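# Chapter 3: Comparing Grippers

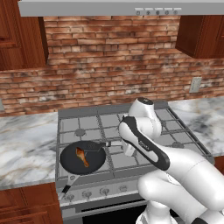
*Figure 3.1. Simulated kitchen task: the gripper holds a spatula over a frying pan with one chicken drumstick in it.*

Two grippers can close on the same handle and still behave differently once the tool touches something. In this chapter we compare 2 designs, the Polgate and the Mesov, on a single arm with a single controller. The data come from 2,702 simulated trials run by Yaneth Inga at Nuson. A trial counts as a success if the tool turns less than 3 degrees in the fingers.

Section 3.1 covers finger shape and grip force. Section 3.2 explains how to set up a fair test. Readers who have not used a simulator should work through Chapter 2 first.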